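Do "antimicrobial" and "military grade" on a phone case mean anything?

Posted by Itzel Beltrán
November 7, 2019

I need a new case and I'm stuck on the wording. I was looking at a Lepik clear tinted one for 16 dollars, and the package says it is "antimicrobial," "drop tested to military standard" and "non-yellowing." The plain version from the same company has none of those words and costs 4 dollars less. As far as I can tell from the photos it is the same piece of plastic.

I'm not a trusting person when it comes to packaging. My last case, a Grasent, was also supposed to stay clear and it was the color of weak tea by September. I wrote to them and got a form letter telling me that "normal aging" isn't covered. So what were they promising exactly?

Things I'd like to know before I spend money:

Is there an official test behind the military thing, or can anybody print it?
Does antimicrobial coating last, and does it do anything for me as opposed to for the plastic?
Is there a kind of clear case that stays clear, or should I give up and buy black?

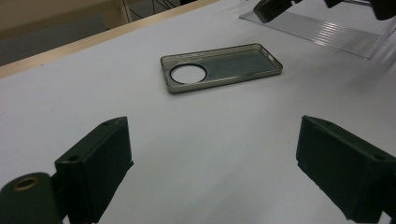
I should add that I do drop my phone. Kitchen tile mostly, and once down a stairwell at work. The screen has survived so far but I put that down to luck. I don't want a huge rubber brick in my pocket either. Please don't answer with a link to your favorite brand unless you can tell me why it's better.

2 replies

Indrek Lūse
Joined community, 1506 posts

I'll take these one at a time, and I should say up front that I think most case packaging is written by people who hope you won't ask.

The military wording usually points to a US document called MIL-STD-810. It's a real thing. It's a big set of test methods for equipment, covering heat, vibration, humidity, drops and so on. What it isn't is a badge that somebody awards to a phone case. A company can pick one drop procedure out of it, run it in its own building or pay a lab to do it, and print the words. They can also adjust the procedure to suit the product. So when you see the phrase, look for a drop height, the surface it was dropped on, and who did the testing. If the box gives you none of those, I'd treat the phrase as decoration. Some companies do publish a proper report, and I give them credit for it, but I have written to two that didn't and neither one wrote back.

Antimicrobial is slipperier. In the US, a treated product can generally claim that the additive protects the product itself, meaning it slows down the bacteria or mold that would stain it or make it smell. Claiming that it protects the person from germs is a different matter and brings in a lot more regulation. Read the small print on the back and you'll often find a sentence saying just that. Either way you still have to wash the case. Dish soap, warm water, let it dry all the way before it goes back on. I pay nothing extra for the word.

On yellowing, most of the soft clear cases are TPU, and TPU yellows. Sunlight does it, heat does it, skin oils help it along. Additives slow it down. "Non-yellowing" with no time period attached is not a promise anyone could hold them to, as you found out. A smoky tint will yellow too, but you'll have a harder time seeing it, and for most people that's good enough. Hard polycarbonate holds its color much better. The trouble is that it scratches, and on its own it doesn't soak up a knock the way soft plastic does. That's why a lot of cases use a hard back with a soft bumper around the outside. Then the back stays fairly clear and the edge goes yellow.
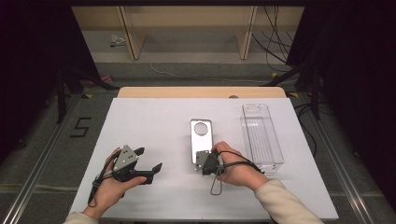 For tile and stairs I would forget the slogans and look at the lip. You want the edge to stand higher than the screen when the phone is face down, and you want some thickness at the corners. Lay a ruler across it in the store if they'll let you. A slim case with a tall lip beats a fat one with a flat front, at least for the screen. And check that the lip goes up around the camera as well — a lot of them skip that part.

If the plain Lepik and the fancy one look identical, buy the plain one and keep the receipt.

Josefien Postma

I had the Kalcombe "military" one and cracked my screen from table height the first week, so no, it means nothing. Get a black one. They don't yellow.

Comments on this reply

Itzel Beltrán: Was it a face down landing or on a corner?

Josefien Postma: Flat on its face on gravel. A stone got the middle of the glass.

Indrek Lūse: No case would have helped with that, to be fair to Kalcombe. You need a screen protector for gravel, and even then I wouldn't bet on it.

Itzel Beltrán: OK. Going with the plain tinted one and a cheap glass protector. I'll check the lip first.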